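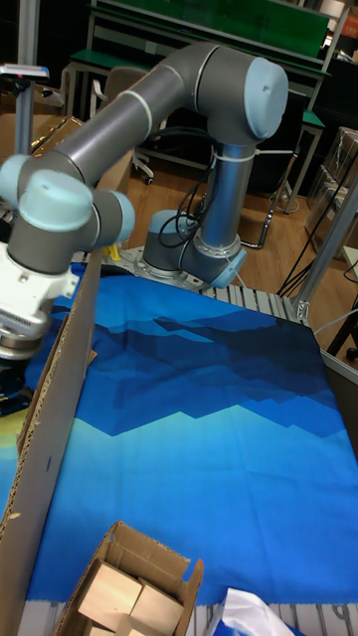

Packing at Flallbridge is done on one table, and most of what leaves it is small: wooden blocks for the Sonden sets, sent out in plain cartons. We put a printed cloth down first so the pieces don't get scratched. The one on the table now has mountains on it in several blues, with an open box at the front and two pale blocks in it. Each carton is folded out flat at the top before anything goes in.

The cloth came from Tsao in February, from the end of a roll. It washes well. We have 11 of them in different prints and change them when they get marked.

Cartons come from Buvora in bundles of 400. Spare cardboard is kept and stood up at the side of the table as a divider, which saves buying one.

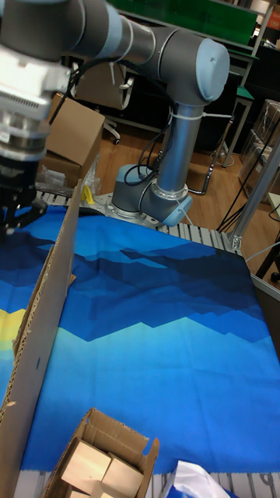
White plastic bags are used for anything that has to stay together inside the carton, such as pegs and spare parts. Larger orders are packed in the mornings and collected the same day. We sent out more than 3000 cartons last year, most of them to schools and playgroups.

Page updated June 6, 2026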